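The Water at Prirnesley

The man from Zestine said the spring had never frozen, not once in over 100 years, and Funmilayo Okafor wrote this down because she was paid to write things down. She did not believe it. She had lived in Prirnesley for six winters and had seen the spring freeze in two of them.

"Never," he said again, and tapped the table next to her pad.

"Who measured it?"

He smiled at her the way people smile at a child who has asked where the sun sleeps. He said it was well known. He said the old families knew. There was a Metwally up on the ridge, he said, whose grandmother had bathed her bad knees in it and walked to church the same afternoon.

Funmilayo knew the Metwallys. They had come from Juditis when the mill opened, and the grandmother had stayed behind there with her knees. She wrote "knees" and put a question mark after it.

The company wanted a booklet. It would sit in the rooms of the hotel, when there was a hotel, and guests would read about the water before they paid to sit in it. The fee was good. It would cover the roof, or most of the roof, and she had told herself on the drive over that a booklet was a small sin.

"What does it do, exactly?" she asked.

"It restores."

"Restores what?"

"People feel restored," he said. 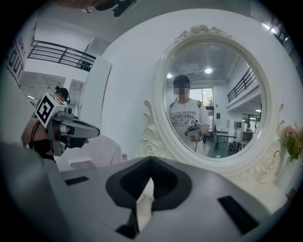
She asked if she could taste it. He seemed pleased and went to get a glass, and while he was gone she looked through the folder he had left open. There were letters in it from grateful visitors. Two of them were in the same handwriting, signed with different names, and both spelled "miracle" with a k.

The water tasted of pennies. It had tasted of pennies when she first moved here and it tasted of them now. Her neighbor would not give it to his dog.

"Well?" said the man.

"It's cold."

"Cold and pure."

"It's cold," she said, and wrote that down too.

He talked for a while longer, about monks. There had been no monks in the valley, as far as she knew, but he was fond of them and gave them a bell and a garden. By the time he had them healing the sick he had stopped looking at her altogether – he was looking out past the parking lot, toward the ridge, with his eyes wet. She stopped writing. It had not crossed her mind that he might believe it.

"My wife drank it every day," he said. "Right up to the end."

Funmilayo waited for the rest, but he was only straightening the letters in the folder.

She drove home with the heater on and the pad on the seat beside her. At the kitchen table she typed the title, and under it the first line: The spring at Prirnesley is cold. She got up to move the bucket under the drip and came back and read it over.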